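Section 3. Care and Cleaning of Upholstered Seating

3.1 Scope

This section applies to all fabric-covered seating supplied under the Nurnel furnishing program, including stools, benches, side chairs and lounge chairs. It does not apply to leather or vinyl items, for which Section 4 should be followed. Revised 3 April 2025.

Buildings that still hold seating from the earlier Dantas range may use the same procedures, except that water-based cleaning must not be carried out on any Dantas item whose care label is missing. Such items are to be vacuumed only.

3.2 Before you begin

Find the care label. On most items it is sewn to the dust cover on the underside of the seat. The letter on the label determines the method:

W - water-based cleaner may be used.
S - solvent cleaner only. Do not use water.
WS - either cleaner may be used.
X - vacuum only.

Note: Where two fabrics are joined on one seat, follow the stricter label. A seat with one W fabric and one X fabric is treated as X throughout.

3.3 Routine vacuuming

Perform weekly in public areas and monthly in private offices.

1. Fit the soft brush head to the vacuum cleaner and set suction to low.
2. Vacuum the top of the seat in one direction, from back to front.
3. Change to the crevice tool and clean along all seams and piping. Do not press the tool into the stitching.
4. Vacuum the sides of the seat and the area where the legs meet the underside.
5. Wipe the legs with a dry cloth.

Caution: Do not use a rotating brush head on any upholstered item. It will raise the nap and may pull threads at the seams.

3.4 Water-based cleaning (labels W and WS)

1. Vacuum the item as described in 3.3.
2. Mix 30 ml of Reridine fabric cleaner with 3 liters of lukewarm water. Do not increase the strength for heavy soiling.
3. Test the mixture on a hidden area of each fabric. Blot with a white cloth and wait until the spot is fully dry. If color appears on the cloth or the spot has changed, stop and record the item as unsuitable for water-based cleaning.
4. Work the mixture into a foam with a clean sponge. Apply the foam only, keeping the liquid off the seat.
5. Clean one fabric at a time and stop at the seam. Use a separate sponge for each color.
6. Lift the foam with a damp white cloth, turning the cloth often.
7. Blot with a dry towel and leave the item to air dry.

Caution: Dark and strongly colored fabrics can release dye when soaked. Never allow liquid to stand on a seam between a dark fabric and a lighter one.

Note: Drying normally takes several hours. Items must not be returned to use, stacked or covered while the padding is damp. Keep them away from radiators and out of direct sun.

3.5 Spills

1. Blot the spill at once with a dry white cloth, working from the outer edge toward the middle.
2. Do not rub, and do not apply salt, powder or household bleach.
3. When no more liquid can be taken up, proceed to 3.4 if the label allows it. For labels S and X, attach a service tag and contact the Lakach service desk.

3.6 Wooden legs

Wipe with a cloth that has been wrung out well, then dry at once. Wax and silicone polish are not permitted, as residue can transfer to floors and make them slippery. Each June, check that every leg is tight and that floor glides are present. Replacement glides are ordered under part number 34 in packs of 200.

Caution: A seat with a loose or split leg must be taken out of use until it has been repaired - do not attempt to steady it with glue or tape.

3.7 Records

Enter each water-based cleaning in the furnishing log, giving the item number, the room, the label letter and the result of the test in 3.4, step 3. Completed log pages are kept with the building file.

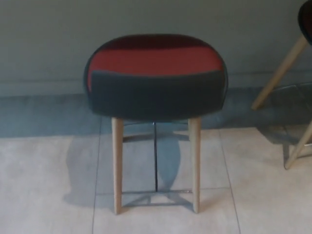

Items that fail the test twice are to be marked "vacuum only" in the log, and a matching tag is to be fixed to the underside of the seat.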